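Moving our meeting notes off the paid plan

Posted in January

The renewal notice for our video call plan came in at 690 dollars for the year, up from 351. We are a small office and two of the seats had not been used since spring. I spent most of a week looking at what we were paying for and where else it could go. These are my notes, mostly so I can find them again next year.

We use the service for three jobs: weekly calls with the Detley office, client calls, and recordings. The calls themselves are simple. Any of the common tools will carry six people with shared screens. Recordings are the hard part, as the old service keeps them in its own format of folder and names every file by meeting number. 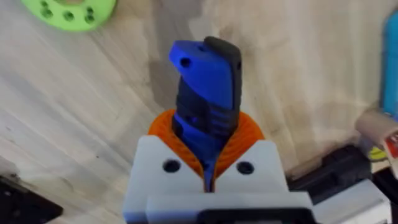 Exporting the recordings took longer than I had planned. The web page lets you select one page of results at a time, and the download link expires after an hour. The files arrive in two parts, video and transcript, and have to be matched by hand. I wanted them to sit like the two white fingers with a screw hole in each, one the mirror of the other, and for the older meetings they did not. The transcript clock starts when the first person joins and the video clock starts when someone presses record. The offset can be several minutes. I wrote a short script to read both start times and shift the text.

For the replacement I tried Corkau and Griffiths. Corkau has the better sound on a weak line. It drops the picture early and keeps the voice, which suits the Detley people. Griffiths has the better calendar link and will not let you book over an existing call. Both charge by the host, so guests cost nothing. Neither one will import old chat logs.

I ran each for some 4 calls. Griffiths logged one person out twice during a screen share. I sent in a report and got a form letter. Corkau had no faults in the calls but its admin page is slow, and changing a user's role means removing the user and adding them back. Their settings are lost when you do this.

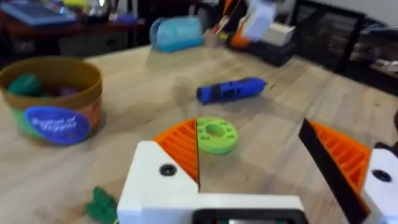 Lime-green ring on the table, next to the orange pad.

I went with Corkau on the monthly rate. The settings I changed from the defaults:

Waiting room off for our own domain, on for all others.
Recording by host only.
Transcripts kept for a year, video for 90 days.
Join sound off.

The old account stays open until the end of the term. I have turned off auto-renew and saved a copy of the confirmation page, as the email never arrived.
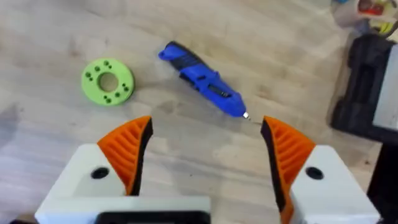
Brultavstead wrote in the comments: Check the 90-day video setting again after you add a new host. On our account each new host came in with the default of 30 days, and we lost a month of training calls before we noticed. The account-wide setting only applies to hosts who were there when you changed it.

I checked, and our newest host was on 30 days. I have changed it by hand and added a line to the setup list.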